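Frequently asked questions about two-step login and the security newsletter

Pliris is the customer portal of Rostden, a provider of network and e-mail services for small companies. On this page we collected the questions which our support desk receives most often since two-step login became obligatory for all accounts. If your question is not here, please write to us through the form in the portal.

Last updated: 15 November 2024

Why must I use two-step login now?

Until this autumn it was a free choice, and only a part of our customers had switched it on. In the same period we saw many more attempts to guess passwords, mostly at night and from addresses outside the country. A password alone is too weak against this. The second step is a six-digit code, and without it the login is refused also when the password is correct.

Which app should I use for the code?

Any app that makes time-based codes will work. We tested the login with Doller, which is the one that we give to our own staff, but you are free to keep the app you already have. We do not send codes by text message, and we do not plan to do it.
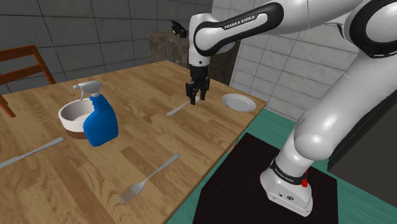
If you manage more than one company account, you need a separate entry in the app for each of them. Give every entry a clear name when you add it. Many of the calls we receive in the morning come from people who typed the code of the wrong company.

The code is refused. What can I do?

Please check first the clock of your phone. The codes depend on the time, and a difference of one minute can be already too much. Set the clock to automatic and try with the next code. After five wrong codes the account is closed for 30 minutes and it opens again by itself. Our support desk cannot make this time shorter.

I lost my phone. How can I log in?

Use one of the recovery codes which you received at the moment of activation. Each code works only once. If you do not have them any more, the contact person of your company has to send us a signed request. We then call back on the number written in the contract, never on a number from the e-mail. This normally takes 2 working days.

Does the second step protect me from false e-mails?

Only partly. A false page can ask you for the password and for the code together and use both immediately. Look always at the address in the browser before you type something. Rostden never asks for a code by phone or by e-mail, also not when there is a fault in the network.

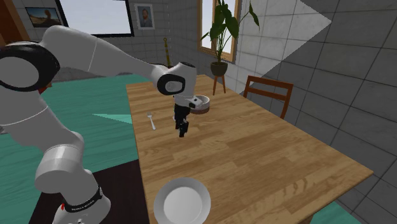

Security newsletter, issue 305

How many accounts can one company have?

The basic contract includes up to 500 users. Larger customers can ask for the extended contract, where the limit is 940. Shared accounts, for example one login for the whole reception, are not allowed any more. Please make a personal account for each colleague and close it on the day when the colleague leaves.

Where can I see who has logged in?

Open Settings, then Activity. The list shows the date, the approximate place and the type of device. The place is calculated from the network address and it can be wrong by a whole region, so a strange town is not always a reason to worry. A strange device is a better sign. In such case change your password and press "Log out everywhere".

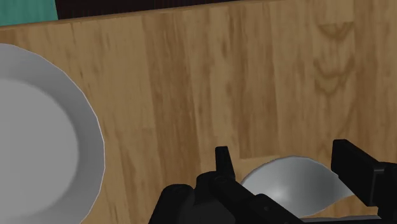 Spoon and plate on a wooden table

Can I stop the newsletter?

Yes, with the link at the bottom of each issue. Notices about faults and about changes in the contract will still arrive, as we are obliged to send them.

Is there training for our employees?

Yes. The course is held online by our partner Pereyra and lasts half a day. The next group starts at the end of November. You can register in the portal under Services, and the price depends on your contract. Participants receive the slides afterwards in PDF.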